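Nadlow Permit Case File

Software for advisers handling work permit renewals and appeals. Holds up to 2,000 client records. 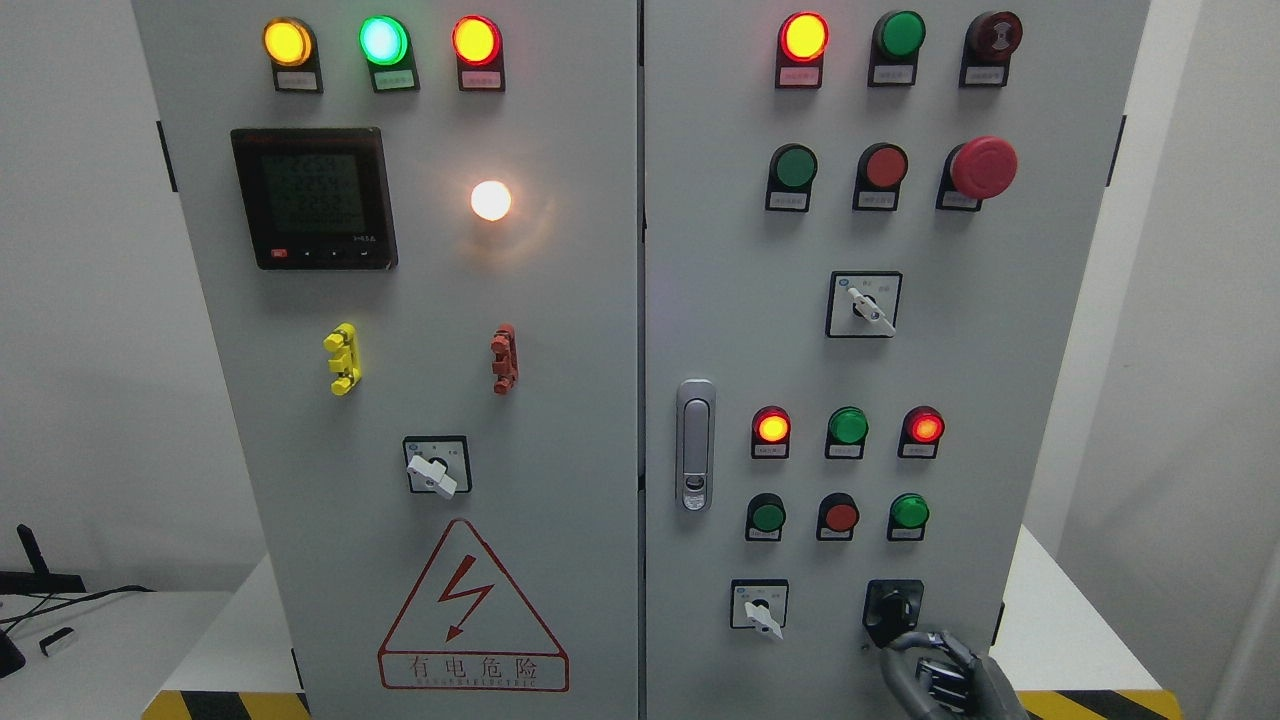
Deadlines

Reminders go out 60 days before a permit expires – you can change this for each client.

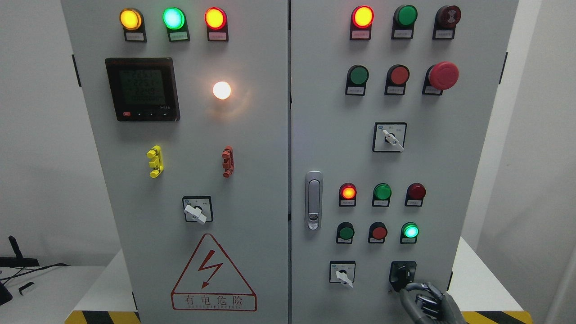

A second reminder follows if no form has been uploaded. Tribunal dates are entered by hand.
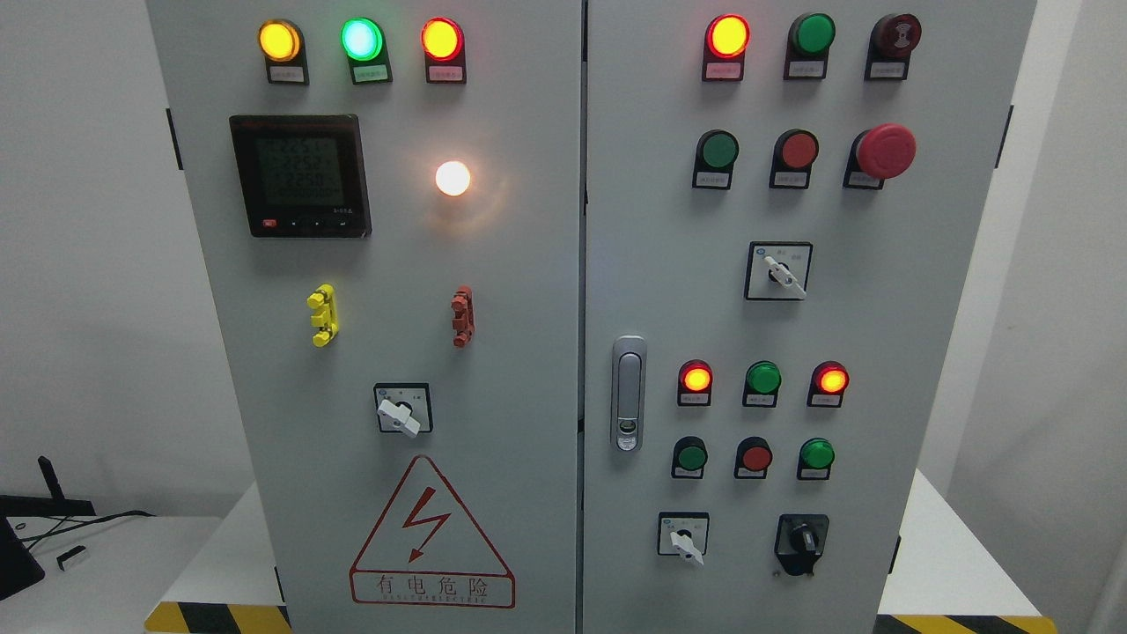
Brijesh Sisodia

The licence covers five users. Extra seats are sold in blocks of four.

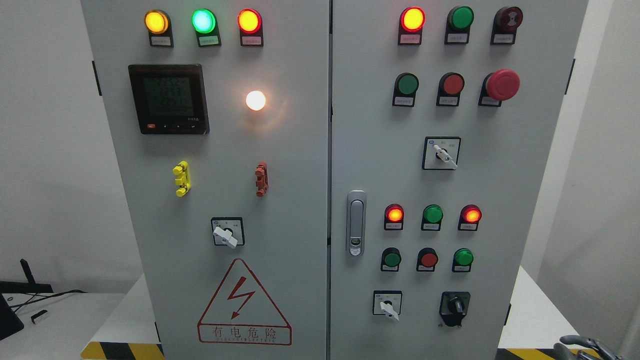 Cabinet doors, with power meter and indicator lamps on the left

Updated forms are added each June.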